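斯科里克（Skorik）发布抓取规划软件Dredo第2版，重点改进小型包装盒的识别与夹取

科尔索普（Kolthorpe），2022-04-22

斯科里克公司今日宣布，抓取规划软件Dredo第2版正式向客户提供。新版本面向使用平行两指夹爪的工作站，主要用于药盒、小纸盒和日用收纳容器等物品的分拣与摆放。已经购买第1版的客户，可以在维护期之内免费升级。

Dredo是一套运行在普通工业计算机上的软件，由感知、规划和执行监控三个模块组成。感知模块从安装在夹爪附近的相机读取图像，估计物品的位置和朝向。规划模块根据估计结果计算手指的张开宽度、接近方向和下降路线。执行监控模块在动作过程中比较计划与实际的位置，偏差超过允许值时，会让夹爪停下并重新规划。

第1版发布以后，我们收到最多的意见与近距离视野有关。夹爪靠近物品时，相机经常只能看到物品的一部分，包装上的文字和图案也不完整。旧版软件在这种情况下往往失去目标，需要把夹爪抬高，再看一次。第2版改变了这个做法：软件会保留较远处得到的估计，并且用近处看到的棱边和色块继续修正。即使一个盒子只有一个角留在画面里，规划也可以继续进行。

第二项改进是对浅色木纹桌面的处理。木纹的细线有时会被误认为物品的边缘，特别是当物品颜色也比较浅的时候。新的分割方法把桌面的纹理作为背景单独学习，用户只需在安装时采集100张没有摆放物品的桌面图像，不需要手工标注。
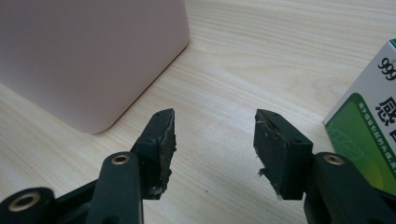

斯科里克公司 感知与规划软件部

药盒靠在手指外侧，粉色容器在另一边，两根手指之间是空的桌面，这样的布局对规划软件并不简单。手指向任何一侧移动以前，软件都必须知道连杆和指尖各自占据多大的空间。Dredo第2版为夹爪建立了包含连杆在内的完整模型，碰撞检查不再只计算指尖部分。用户可以导入自己的夹爪图纸，也可以选择软件自带的模型。

手指内侧的夹持垫也进入了新版的计算。夹持垫用久了，表面会变得粗糙，边缘会缺损，垫子下缘还可能露出浅色的纤维。这些变化一方面影响摩擦力，另一方面会改变手指在图像中的轮廓。旧版软件把手指轮廓当作固定的形状，因此有时会把露出的纤维当成一件小物品。第2版增加了“夹爪外观更新”功能，操作人员在菜单中启动以后，软件重新记录手指当前的样子，并在后面的识别中将其排除。如果外观与初次安装时的差别超过设定的界限，界面上会出现更换夹持垫的提示。是否更换，仍然由操作人员决定。

在开发过程中，我们与奥杜尔（Ó Dubhghaill）工作室合作完成了测试工具。该工作室编写的回放程序可以把一次抓取的图像、规划结果和关节位置按照时间顺序重新显示，工程师能够在任何一步暂停，修改参数，然后比较不同的规划路线。回放程序随第2版一起提供，单次记录最多保存200个规划步骤。记录文件采用公开的格式，客户也可以用自己的工具读取。

在科尔索普的测试室中，完成一次重新规划的时间大约为200毫秒，具体数值与客户使用的计算机和相机有关。对于透明包装和强反光的薄膜，软件目前的识别还不够稳定，我们不建议在没有人员看管的工作站上处理这类物品。相关的改进工作从今年一月已经开始，完成以后将以补丁的形式提供。

第2版的安装程序、中文用户手册和接口说明，现在可以从客户专用页面下载。新客户可以申请试用许可，试用版包含全部三个模块，但是不包含夹爪图纸的导入功能。从第1版升级时，原有的工作站设置可以保留，但桌面图像需要重新采集。请在升级之前备份设置文件。

关于斯科里克
斯科里克公司设在科尔索普，开发机器人抓取所用的感知、规划与调试软件。公司的产品用于实验室、仓库和小批量包装的工作站。

媒体与试用申请，请通过公司网站的联系页面与感知与规划软件部联系。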